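Trorolora Boards > Home and Household > General
Thread: Whiteboard that won't wipe clean — replace or save?

pell_grove
30 May 2020
We have a small whiteboard in the kitchen for groceries and appointments. It's been up since January and it already looks bad. Blue is the worst. I wipe it with the felt eraser and I can still read last month's list under the new one. My wife wants to throw it out and go back to paper. The board is an Oda, the cheaper one, not the glass. Is there a way to get it back or is the surface done for?

tacklebox57
What have you been using on it besides the eraser? If somebody in the house went at it with a scouring pad, it's done for. Scratches hold ink and there's no fixing that. If it's only old ink, rubbing alcohol on a cotton rag will take it off. Do a corner first.

pell_grove
No scouring pad that I know of. Window cleaner a few times. Paper towels.

hollis_ct
Paper towels are half your problem. They're rougher than people think. Use an old T-shirt.

I disagree on the alcohol, or at least on using it every week. I look after the boards at a community center in Dadovport and we had a stretch where the cleaners used alcohol on everything, every night. After a winter of that the painted steel ones got grabby and ink wouldn't come off dry anymore. Once a month is fine. The rest of the time use warm water with a drop of dish soap, then dry it.

tacklebox57
I've used alcohol on mine for years with no trouble. Depends on the board. Porcelain doesn't care what you put on it. Melamine does, and melamine is what you get for cheap.

hollis_ct
That's my point. He said he bought the cheap one.

marrowfat
The trick with old ink is to write over it with a fresh marker and wipe right away. The solvent in the new ink loosens the old. Sounds backward but try it on one word. It has to be wet when you wipe, so do a few inches at a time.

Also, how you write matters. People lean on the marker like it's a ballpoint. You want the tip just resting on the board. And store them flat. If they stand tip up in a cup, the ink runs back and you get a pale line, so you press harder.

pell_grove
Ours stand in a cup. Tip up. OK.

I'll try the overwrite thing tonight.

quillon
I've had mine on the table more than on the wall.

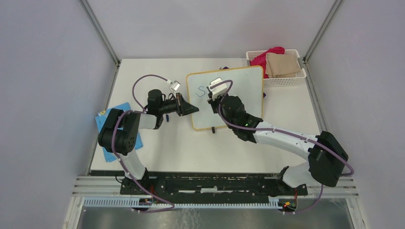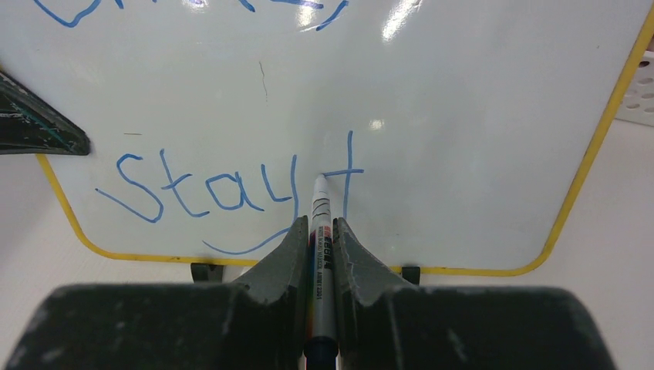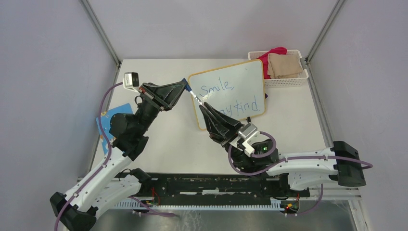

Second one is the closeup: blue marker, yellow frame.

I like a small board for short notes. One word or a phone number, wipe it, done. On a big board things sit for weeks and that's when they stain. I clean off everything at the end of the day whether I need the space or not.

marrowfat
Agree on wiping daily. Blue and black aren't too bad if you catch them the same day. Red and green are the ones I won't buy anymore.

pell_grove
Funny, for me it's the blue. But blue is also all we own, so that isn't much of a test.

linden_row
I'll go against the grain and say go back to paper. We had a board for two years and it was one more thing to clean. A pad of 100 sheets costs next to nothing, and you can take the list to the store with you. With the board I was copying the list out by hand every time I left the house.

tacklebox57
You can take a picture of the board with your phone.

linden_row
I can, and then I'm standing in the produce aisle zooming in on my husband's handwriting. Paper goes in the pocket.

hollis_ct
Both are fine. We keep a board for things that change (who's home for dinner, when the plumber's coming) and paper for shopping. The board gets a lot less use that way and it stays cleaner.

pell_grove
Update. I did the overwrite method on the bottom half and soap and water on the top half. The bottom half is much better, almost like new except for a gray haze where the calendar grid was. The top half still shows ghosting. I haven't tried alcohol yet.

marrowfat
Was the grid drawn with a dry erase marker or a permanent one?

pell_grove
I just asked. Permanent. She thought the lines should stay put.

marrowfat
Then use alcohol on the grid lines only, rinse with plain water, and dry. For a grid that stays, get thin vinyl tape. It comes in narrow rolls at the art store and peels off clean.

tacklebox57
So alcohol after all.

hollis_ct
For permanent marker, yes. I said not every week. I didn't say never.

pell_grove
The alcohol took the grid off in two passes. There's still a faint shadow if you look from the side, but I can live with that. Board stays up. The markers are lying in a drawer now. I'll pick up the tape this week.

linden_row
Glad it worked. I'm still on paper.

quillon
Get the narrowest tape they have. I bought the Lenach stuff in the wider size and it ate up half of each box on the calendar.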